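Search this forum
Advanced search
Go

Oiling an oak table - how long before I can put a mug on it?

mossgate_jen
July 27, 2026
Hello all, first proper post so be gentle! I've sanded back our old kitchen table and bought a tin of the Clollari hard oil because the man in Pedley Timber swore by it. The tin says two coats, a day between. My sister-in-law says three coats minimum and leave it a fortnight. We've got people coming for lunch and I can't really leave it a fortnight. What do you lot do?

Pitcher_and_Co
Two coats is plenty. Wipe it on thin, wait a quarter of an hour, wipe off everything that hasn't soaked in. You'll be fine for plates the next day, but give it a week before anything hot or wet goes on it.

tenonsaw
Disagree with the above, sorry. Two coats on a kitchen table will have rings in it by December. I did 3 on mine and I'd do another if I had the patience. What grit did you stop at? If you went up to 285 or whatever that odd pack from Naidu is, it'll hardly take any oil.

mossgate_jen
I finished on 100! Was that wrong? I've got a whole box of it left. It feels smooth to me but now I'm worried.

tenonsaw
100 is a bit rough for a table top. I'd go over it again with something finer, along the grain, then hoover it and wipe it down before you start.

Pitcher_and_Co
She's feeding people on it, not entering it in a show. If it feels smooth, it's smooth. My mum's table has had one coat of something or other since before I was born and it looks lovely - rings and all.

grainwatcher
Mine's in the same sort of shade as you're probably after, if it helps. I love a bit of movement in the grain.

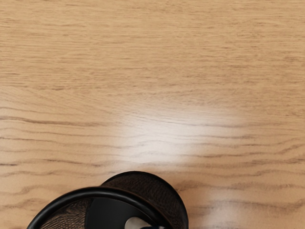

Pale honey colour with the darker wavy lines, which is the look I like for a kitchen.

mossgate_jen
Oh that's lovely, the wavy bits are exactly what I want to keep. Will the oil make mine go orange though? That's my other fear.

grainwatcher
Some of them do. Try it on the underside first and look at it the next morning in daylight. If it's too yellow for you, Skundositz do one with a touch of white in it.

tenonsaw
The Skundositz one is overpriced and goes patchy if you stop halfway. Do the whole top in one go.

mossgate_jen
Right, underside test tonight. I'll do two coats before the lunch, use a tablecloth, and do the third after they've gone home. Thank you everyone!

12 replies hidden - 4 shares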